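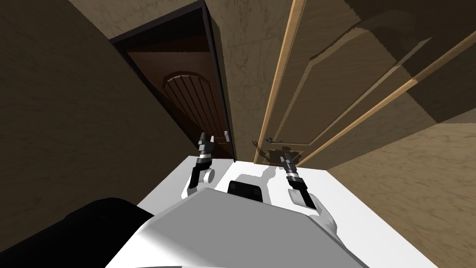
Spending on the Skornorar project in this period went almost entirely on computing and staff time, and we have placed no order for a robot. The plan agreed with the Bakhtiari fund was to do the first stage in simulation and use the results to decide what to buy for Burley. Door work has taken up most of the stage. The two-armed model we are testing has one gripper near the latch at the dark doorway and the other in line with the lever handle on the lighter door, and it was layouts of this sort that changed our thinking on the arms. We had budgeted for one arm on a fixed stand. We now want to ask for two arms on a base, and the rest of this report sets out what that would mean for the money.

Funded work > Equipment > Skornorar > Progress reports

Search reports Enter a word or phrase Go

Work done since the last report

The simulated rooms are finished and all the doors in them have working hinges. We built them from measurements taken at the Burley building, then altered the finishes to stop the software relying on one colour of wood. Each room can be reset in a few seconds. On a real rig the same job would need somebody standing by all day to shut doors.

We planned 2000 simulated attempts for the stage and have completed 825 of them. The shortfall comes from a fault in the way contact with handles was being worked out, which made the early results useless for comparing grippers. We threw those away and they are not in the 825. The fault is fixed and the remaining attempts should be complete by the end of September, with no extra call on the grant.

Lever handles are the easier part. The arm has to get its fingers over the lever and press down, and a small gripper with two fingers is enough for that. What it does need is room. The base has to stop close to the door and still leave space for the door to swing, and in the narrower rooms this is tight. We tried three starting distances and will carry two of them forward.

The main cost question is reach. With a long arm the base can stay further back, but long arms are dearer and need a heavier base under them. A shorter arm would save money on both counts and would mean more driving back and forth. We have asked Vernico to quote for both lengths.

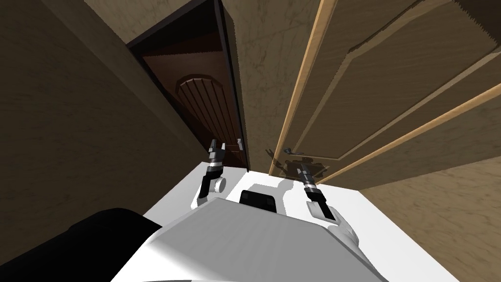
What we would like to buy

The list below replaces the one in the original application. Prices are left out until the quotes are in writing.

1. Two matching arms, same length left and right. Spares are then shared between them.

2. A wheeled base with a flat top. It must pass through the Burley doorways with the arms folded, and the battery must last a morning's work.

3. Two parallel grippers, with 3 spare sets of fingers. Fingers wear, and waiting for a replacement would stop the work.

4. A camera for each wrist, plus one fixed higher up.

5. A guard rail and stop buttons for the test room. These were missing from the first application, which was our mistake.

Vernico have told us that delivery on the arms is 19 weeks from the date of order. The base and grippers are quicker. If the fund can give a decision soon after the September figures are in, the rail and the floor markings can be put in while we wait for the arms. If the decision comes later than that, the whole of stage two moves back by the same amount, and we would need to talk about the staff contract.

We looked at hiring as well. Hire makes sense for a short trial, but the charge over the length of stage two comes close to the purchase price and leaves us with nothing at the end of it. We would still consider it for the base alone - it is the item most likely to be replaced by a better model.

Grippers and panels
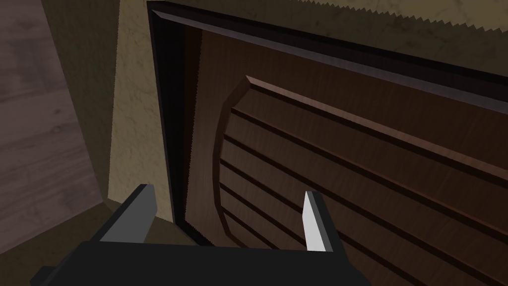
Gripper open in front of a dark, grooved door panel, simulated.

Panels with raised fronts and grooves are harder than doors with levers. Two straight fingers have little to take hold of on a flat face, so the arm must work at an edge, and the edge sits inside a frame. We priced a suction attachment and have put it to one side for now. It seals badly on grooves. A thinner fingertip is the cheaper thing to try first, and we can have some made locally once the gripper model is settled.

The frame also matters for the cameras. It is very dark down the side of the door in the model, and the real ones at Burley are much the same. A small lamp on the wrist may be enough. We have allowed for one in the sundries line.

Handling small items

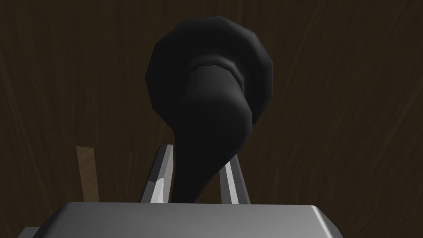
Report by Evie Naylor, equipment planning, Skornorar, Burley

Opening doors is only half of what we said we would do, and the handling of loose items has now started. The test objects are awkward on purpose. A black flared shape with a wide top and a thin lower end, held low between the fingers, puts its widest part well away from the grip, and a thin wooden stick is a different sort of problem again. We want the same pair of fingers to manage both types. Changing tools between jobs would mean buying a tool changer for each arm, and that would use up what we have kept back for repairs.

I do not have figures on this part yet. They will be in the next report with the completed door results.

Points for the fund to decide

We need a yes or no on moving from one arm to two. The saving on computing covers a part of the difference, and the application's travel line could cover more of it if the fund agrees to let us move the money across. We also need to know if a hired base would count as equipment or as a running cost under the grant terms. The written quotes from Vernico will be sent on as soon as I have them.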